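Naravholm drawers and the Varkstead lidded box, tested on one very large wool stash

Posted Dec 17, 2021

I knit. I should get that out of the way, as I know some of you come here for the sewing and will be wondering why there's so little about fabric in this one. I've been knitting since I was small, and I've been buying wool a good deal faster than I can knit it for most of that time. There's sock yarn, there's jumper quantities, there's a horrible mustard boucle I bought in a closing-down sale and can't seem to give away, and there are scraps. So many scraps! Up until this spring the lot of it lived in carrier bags at the bottom of the wardrobe, and in May I found a moth.

Just the one, sitting on the inside of the wardrobe door as if it paid rent. If you knit you'll know the feeling. I had every bag out on the bed within the hour, and I went through them skein by skein with a torch. The damage was limited to one ball of Begum four-ply in a lovely dull green (they've stopped dyeing it, naturally) and a half-finished sleeve, which I can't say I was sorry to see go. But it put the wind up me, and I decided it was time to spend proper money on storing the stuff.

So this is a review of what I bought: the Naravholm drawers, which were the big spend, and the Varkstead lidded box, which wasn't. I've been using both since then, so it's a long way past first impressions. I paid for everything myself.

What I wanted

I had a list, and it went a bit like this. Somewhere moths would find it hard to get into. Somewhere out of the sun. Something I could open with one hand while holding a baby's cardigan in the other, as that's how most of my colour-matching happens. And nothing that made the room look like a stockroom, as it's also where I sit in the evenings.

There's a school of thought that says wool must breathe and another that says it must be sealed up like leftovers. I've read both sides at length and I still don't know. What I've ended up doing is a mixture. Anything I'm likely to knit this year goes in a drawer, where it gets handled a lot and I'd spot trouble quickly. Anything I'm keeping for later gets a fortnight in the freezer in a tied bag, then goes in a box with a lid.

The Varkstead box

I'll start with the cheap one. It's a plain thing, creamy off-white plastic with rounded corners, and it has carrying handles that arch up at the top edges. There's an orange latch at the front, which is a cheerful touch on something so plain. I like it more than I thought I would. It doesn't shout.

The lid is flat and sits slightly down inside the rim. I was pleased about that at first and then a bit less pleased, as bits of fluff gather in the dip and I have to run a cloth round it. On the good side, things I put on top don't slide off. A pattern book stays put, and so does a mug of tea, though I'd never admit to putting a mug of tea on my wool.

Inside, it takes more than you'd guess. I packed mine with a whole cardigan's worth of aran, all my leftover Trunach double knitting, and the mustard boucle down at the bottom where I can't see it. It lifted without any creaking. I wouldn't fill it with books, but wool's light and I've had no trouble at all carrying it up and down the stairs.

The downside is that you can't see in. I know clear boxes exist, I've had clear boxes, and what I found was that I kept moving them to the back of the cupboard so I didn't have to look at the mess inside. With this one you need a label. I use a luggage tag tied to the handle, with the weight and fibre written on in pencil so I can rub it out when things change.

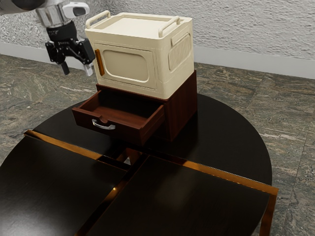 Comment from a reader: Does it really keep moths out though? I had a lidded box that looked fine and they still got in, I think through the gap by the fastening. I lost a whole lace shawl and I've gone back to zip bags inside everything, drawers included. Bulky and ugly but at least I can sleep.

I've put that up here so it doesn't get lost at the bottom, as it's a very fair point and I'm so sorry about the shawl. My answer is that I can't promise anything. I haven't had a moth in mine, but I also haven't seen a moth in the house since May, so it hasn't been much of a test. If you've got a current problem, please do use the zip bags. I do for anything with cashmere in it, and for handspun. I'd also say a box with a lid is only as good as what you put in it, and if you pop in one ball that's already got eggs you've made them a very comfortable home. Freeze first!

A word about light

This is the bit I'd never thought about before. I'd always worried about moths and damp and never light, and then I found a cone of navy that had been standing on a shelf. The side facing the window had gone a sort of tired purple. The back was still navy. I tried to persuade myself it would look deliberate in a yoke and it did not, it looked like I'd run out and bought the wrong dye lot.

After that I spent a slightly mad weekend watching where the sun went. I'd really recommend it if you keep yarn on open shelves. Put a bit of paper down in the morning, go and look at it every so often, and you'll be surprised how far the light travels into a room and how quickly. My north-facing corner, which I'd thought of as the gloomy one, gets a bounce off next door's white wall that I'd never noticed.

Reds and purples seem to suffer most, in my experience, and anything hand-dyed with plants wants to be kept in the dark altogether. I had a little onion-skin sample card I'd made on a workshop and the whole thing has gone the same shade of weak tea.
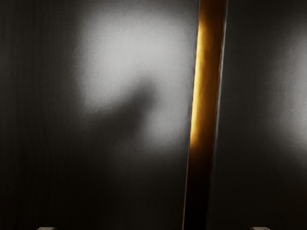 Pale light on a dark grey surface.

Anyway, that's what tipped me into drawers. I'd been leaning towards a set of open cubes, which are cheaper and look so nice in other people's houses with all the colours showing. I still look at pictures of them and sigh. But I'd be forever shuffling skeins about to keep them out of the sun, and I know myself, I'd do it for 2 weeks and stop.

The Naravholm drawers

Now for the expensive part. They cost £400, and I did a lot of walking up and down the kitchen before I pressed the button. That's a lot of wool. (I did the sum in skeins, I couldn't help it, and then I wished I hadn't.)

They come flat. The instructions are pictures only, 17 pages of them, and they're mostly clear apart from the page with the runners, where I put one in back to front and had to undo an hour's work. Take a photo of your first finished drawer and copy it. A second pair of hands would be handy for turning the carcass over, but I managed alone with a folded duvet on the floor and a fair bit of language.

Once they were up I was won over quite quickly. The wood's a dark reddish brown with the grain showing. What sold me, though, was the handles, or the lack of them. There's a scooped hollow in the drawer front that you put your fingers into, so nothing sticks out. If you've ever caught a trailing end of mohair on a drawer knob and pulled a yard of it off the ball before noticing, you'll understand why I got so excited. Nothing snags. My cardigan pocket doesn't snag either, and my old chest had it in for my pockets.

The hollow does collect dust. It also takes a moment to get used to if you've got sore hands, as you pull from underneath with your fingertips. On a bad day I hook two fingers in and lean back, which works well enough.

How they run is good, with one reservation. Empty, they glide. Filled to the top with squashy wool, the highest skeins catch on the way back in, and I've had to get into the habit of patting everything down first. I think any drawer would do the same with what I put in them, so I'm not marking it down much. I would like a stop, though. I pulled one right out in my second week and got a lapful of sock yarn.

There was a smell to begin with, a sort of varnishy one, and I left everything open for 9 days before I'd let any wool near it. It's gone now. I've put a sachet of lavender in each drawer, which I'm told does nothing whatsoever about moths, but it's nice when you open them. 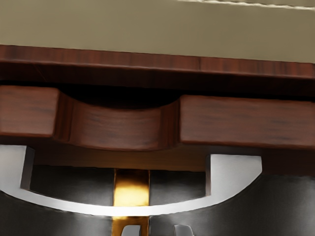 How I've divided it all up

By weight, in the end. I tried colour first and it looked beautiful and was completely useless, as I'd go in for a grey double knit and have to feel my way through every grey I owned. So it's laceweight and sock at the top, double knitting in the middle, and the chunky stuff low down where the bending doesn't matter, as I hardly ever use it. Needles stay in their jar. Scraps have gone into an old pillowcase until I decide whether I'm truly the sort of person who makes a scrap blanket. (I've been deciding for years.)

Unfinished things go in the Varkstead with their patterns folded up alongside. That's worked so well that I've finished two jumpers I'd given up on, simply from having the pattern, the yarn and the sleeve in one place when I lifted the lid.

Would I buy them again?

The box, yes, and I've already got my eye on another for the fabric. It's good value and easy to wipe down, and I can carry it to knitting group without looking as if I'm moving house.

The drawers, yes, but I'd wait for a sale. They're handsome and they've kept the light off my wool, and they run well enough if you don't stuff them, which I do. If your stash is small, a couple of lidded boxes under the bed would do the same job for far less, and you could spend the difference on something nice in a fingering weight.

If anybody would like the mustard boucle, I'll pay the postage.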